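4.2 Checking the Jondum success score

The Jondum planner ships with a success score for each tabletop task. Treat it as a claim to be tested. Of 142 runs it scored as passes, Samran Chantharasri rejected 3 on review, and we suspect his count is low.

1. Set up the kitchen layout and home the arm. Ketchup goes on the plate, small bowl to the right of it.

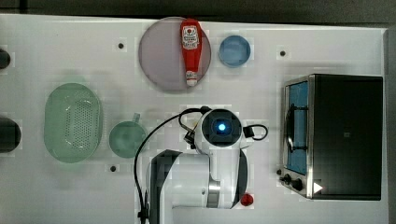
2. Save an overhead view before you start the planner.

Caution: Do not use the score from a run with no saved view.

3. Add the toy foods if you are running the cluttered version. Keep its results in a separate file.

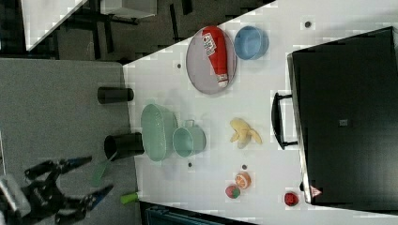 4. Run the task, then judge the end state by eye with the score hidden.

Note: The Luik report pools both versions into 854 runs. We could not reproduce its figure and do not suggest using it as a baseline.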